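Po-yen Lam keeps the council budget of Wusstead in a ring binder, with colored tabs, and he brought it to our meeting. It was ten in the morning and he had already been in his office for three hours. In August he became the head of finance for the town, after a year in which the post had been empty and the accounts were signed late.

"I read every page in my first week," he said. "I do not say I enjoyed it."
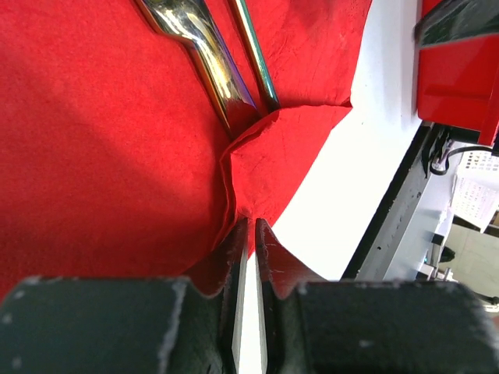
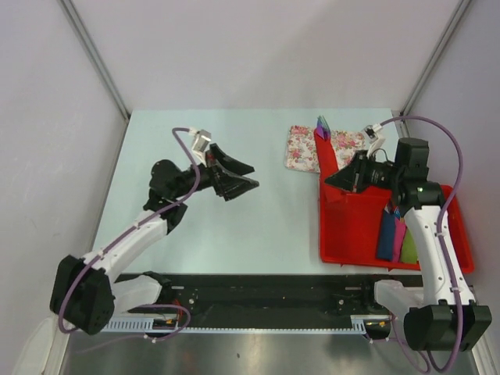
What was the first problem you found?

The first problem was the reserve fund. On paper the town had enough money to pay its staff and suppliers for two months. In fact a large part of this sum was already promised to the repair of the Komitz bridge, and it had been written in both places. "The same money cannot sleep in two beds," Lam said. He told the council at its next meeting, in open session, and some members were not happy that he did not come to them in private before.

I asked him if this was a mistake or something worse. He thought for some time before he answered. "I have seen the papers, and the papers show me a mistake. If the auditor shows me another thing, I will say another thing."

Lam worked before in Nivora, a smaller town, where he was deputy for five years. There he learned, he told me, that people will accept a bad number if they get it early. In Wusstead he has started to publish every payment above 2000 dollars on the town website, each month. The first list had 626 lines. A local shop owner wrote to ask why the town paid for the same software license in two departments, and Lam had no good answer for her. One of the licenses is now canceled.

The harder question is the property tax. The mayor promised before the election that it would not go up, and the council majority repeats this promise often. Lam was careful here. "The mayor makes promises, this is his work. My work is to tell him the price." He has prepared two plans. One of them keeps the tax as it is and closes the Chou Street library in the evenings. The other adds 50 dollars a year to the bill of each household. He would not tell me which one he prefers, although I tried three times.

Does he have enough independence to do this job? By the town charter, the council can remove him with a simple majority. "Yes, they can," he said. "Then they must find a new person, and they know how long it took the last time."

The council will hear both plans next month. Lam closed the binder and asked if I wanted a copy of the payment list - he had one ready on the chair beside him.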